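Bench notebook: seam strength of folded paper sacks, second series

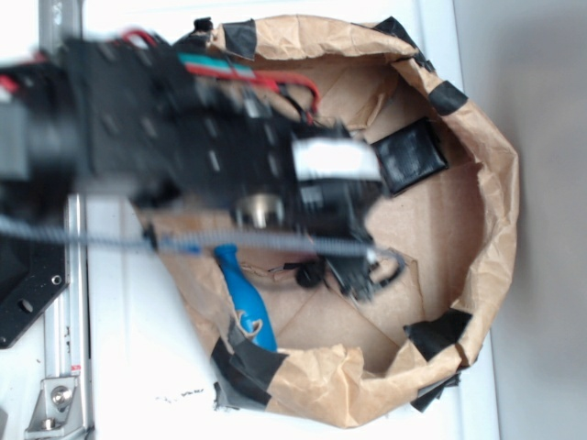

Cernham, October 2, 2018

Carrying on from the August series. Purpose unchanged: find out why the Povov stock opens at the bottom fold when the Letgate stock, same nominal weight, does not. Paste is the Vidmar starch paste in both cases, same drum.

Conditioning. Strips cut yesterday and left overnight on the rack by the inner wall. The humidity chart has a step in it shortly after midnight, probably the ventilation changing over. It came back within the hour. I have left the strips in the series but marked the rack position on each one so the top row can be pulled out later if it looks odd.

Samples. 46 strips from the bottom fold, cut across the seam, half from each stock. Cutting the Povov is unpleasant. The fibers lift at the knife edge and the blade needs changing sooner than it does with Letgate. Old blades went in the sharps tin, which is nearly full.

Peel test. T-peel, slow speed, jaws reset to 10 mm between runs. Two slipped in the jaws and were discarded. The rubber facing on the lower jaw is glazed and I roughened it with emery before going on. No slips after that.

What came out:

Letgate - fiber tear on nearly every strip. The paste holds and the sheet fails, as it should. Trace is ragged but stays high to the end of the seam.

Povov - mixed. Fiber tear at the center of the seam, clean adhesive failure toward both ends. The trace drops off in steps. Under the hand lens the clean areas have a faint gloss and the paste has sat on the surface without going in.

First thought was too little paste at the ends. Weighed the applied film on offcuts and it does not support that; the ends carry slightly more than the center. Second thought is sizing. Did a water drop test on both sheets, flat side up. The drop on Letgate soaked in after 46 seconds. On Povov it took 158 seconds at the edge of the reel and noticeably less at the middle. That would fit the pattern in the peel traces, if the strip ends correspond to the reel edge, and I did not record reel orientation in August. Recorded it this time, pencil arrow on the back of every strip.

Paste viscosity checked before and after. Slightly thicker by the afternoon. The drum lid was not seated. It now has a clip.

Drop test on made-up sacks, dry sand fill, flat drop onto the base. Stopped early. The release hook hangs up on the left side and tips the sack, so it lands on a corner and the result says more about the hook than the fold. Anyone using the rig before it is fixed should write "corner" against the result.

Raw traces are in folder 339, Letgate first, then Povov. File numbers follow the strip numbers. The two slipped runs are kept at the back with a line through them.

To do:
- repeat the drop test on Povov from a second reel, edge and middle
- peel strips with paste thinned slightly, Povov only
- try a longer press time before going any further with the paste
- new facing for the lower jaw
- hook on the drop rig
- order blades

Open question for whoever picks this up: the August strips that failed at one end only. If they were cut from the half reel, one end would be reel edge and the other would be middle. The offcuts may still be in the flat drawer. Have not looked yet.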